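Call for Participants: Open Day at the Evarer Assembly Lab

Posted in: Jobs and Opportunities / Paid Sessions / Short-Term

Evarer is looking for members of the public to take part in its January open day. Participants will spend part of the day at a robot workstation, drive a pair of arms through a small assembly task, and tell us what was hard about it. The session is paid. No experience with robots is needed, and for most of the places we would prefer that you have none.

We are also hiring two short-term floor hosts for the same event. Details are in the second half of this notice.

What the open day is

Once a year we open the ground floor of the lab on Magalhães Street to visitors. In the past this was a walk-through. People came in, stood behind a rope, watched the arms run a program and went home. Visitors told us they wanted to try the equipment themselves, so this year the rope is gone and there will be four stations where people sit down and work.

The stations run from 9 a.m. to 5 p.m. There is a break from noon to 1 p.m. when the floor is closed.

Station A is cable routing. Station B is folding and stacking cloth. Station C is gear assembly. Station D is sorting mixed hardware into trays. Each participant is assigned to one station ahead of time. You can list a preference on the form and we will try to follow it, but Station C fills up first every year, even when all people could do was watch it.

Who we are looking for

We have 30 paid participant places. You can apply if you:

are 18 or older on the day
can sit at a bench for 20 minutes at a time and use both hands
can read and follow written instructions in English
have not worked for Evarer or for Jitivska, our equipment partner

Glasses and contact lenses are fine. Left-handed people are very welcome — we had too few last year and it left a hole in our notes. If you use a wheelchair, Stations A, C and D have adjustable benches. Station B does not, and we are sorry about that.

Please do not apply if you have an implanted medical device, unless you have talked with us first. The control handles contain magnets. Write to the address below and we will send you the spec sheet so you can show it to your doctor.

Five of the 30 places are set aside for people who do hand assembly for a living or used to: watch and clock repair, small motors, instrument repair, dental lab work, model making. If that is you, say so on the form. A sentence or two is enough.

What you will do

You check in at the front desk and get a badge and a locker key. A host takes you to your station and goes over the controls. You then have a practice block with foam shapes that can't be damaged. After practice you do the real task three times, with a rest between each. Every block is 20 minutes or less. Then you sit with one of us and answer questions out loud while we write. The whole visit takes two and a half hours.

At Station C the task is to pick up small metal spur gears and place them on a round plate. You control one arm with each hand. The gears are not heavy, but the teeth are easy to catch on the edge of things, and it takes most people a while to learn how close the fingers need to be before closing them. You may drop some. Dropped gears are part of what we are studying and do not count against you. Do not reach in to pick one up. Tell the host, who will stop the arms first.

You will be driving mostly from the camera views on the screen in front of you. The views come from small cameras on the arms themselves, so the picture moves when the arm moves. A few people find this uncomfortable. If you get motion sick in cars, try the practice block and see how you do. You can stop at any point and you will still be paid for the full visit.

Pay and expenses

Participants receive a flat payment of $95, sent by bank transfer or handed over as a prepaid card at checkout, whichever you choose on the form. Parking in the Magalhães Street lot is free with your badge. We cover bus and train fares if you bring the receipt. We can't cover taxis.

Lunch is provided if your slot touches the noon break. Tell us about allergies on the form. The kitchen can do vegetarian and gluten free.

What we record

We record the movement of the arms, the camera views, and the sound at the bench during the task. We record your voice during the questions at the end if you agree to it. We do not film faces. Recordings are stored under a number, and your name is kept in a separate file that is deleted after the payment clears. You will get a consent form by email before the day so you have time to read it. Bring it signed or sign it at the desk.

If you change your mind later, write to us with your number and we will take your data out, up to the point where the results are published.

Safety

The arms run at reduced speed on open days. There is a red stop button within reach of each participant and another by the host. You will be asked to press yours once during practice so you know how it feels.

Wear closed shoes. Tie back long hair and leave scarves, lanyards and loose bracelets in the locker. Safety glasses are provided in two sizes, and both fit over regular glasses.

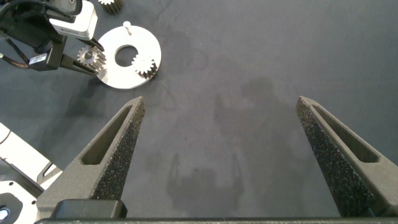
A gear held over the plate at Station C, from one of the arm cameras.

Floor hosts (two positions, paid)

We need two people to work the floor for the open day and the three days of setup and training before it. This is a short-term job with an hourly wage of $24. Reference number for this role is 2621. Please put it in the subject line or your application will land with the participant forms.

Hosts will:

greet participants at the desk and walk them to the stations
explain the controls using the printed card
watch the bench and stop the arms when needed
reset the station between blocks: gears back in the tray, plate back on its mark, mat brushed off
keep the log sheet up to date

You do not need an engineering background. We would like someone who has worked with the public, in a store, a museum, a clinic, a school, anything along those lines. You should be comfortable saying the same thing many times in a day and comfortable telling a stranger to take their hands away from the bench. You will be on your feet for most of the shift. Some lifting, nothing over 25 pounds.

Spanish, Portuguese or ASL is a plus. Please mention it.

Training covers the stop procedure, the reset for all four stations and the Bundetance scheduling software, which we use for check-in. If you have used Bundetance at another event you can skip that part and come in an hour later on the second training day.

Visitors who only want to watch

You don't have to be a participant to come. General visits are free, with entry every hour on the hour while the floor is open. Children are welcome on general visits with an adult but can't use the stations. There is a viewing area beside Stations C and D with a screen that shows the camera views live. School groups should write to us before booking a bus.

How to apply

Fill in the participant form on the Evarer open day page, or pick up a paper copy at the front desk, room 1455. Paper forms can be left in the box by the door. For the host positions, send a short letter and a resume. One page each is plenty.

We will answer everyone who applies. Participants who are not given a place will be put on a standby list, and we usually call several people from it in the last few days when others cancel. If you would rather not be on standby, check the box at the bottom of the form.

If you are given a place and can't make it, please let us know by noon the day before so we can call someone else.

Questions about the day, access to the building, or the medical device sheet go to Lina Kassab, open day coordinator, through the contact form on the same page or at the front desk between 10 a.m. and 3 p.m. She can also arrange a short visit ahead of time if you want to see the benches before you decide.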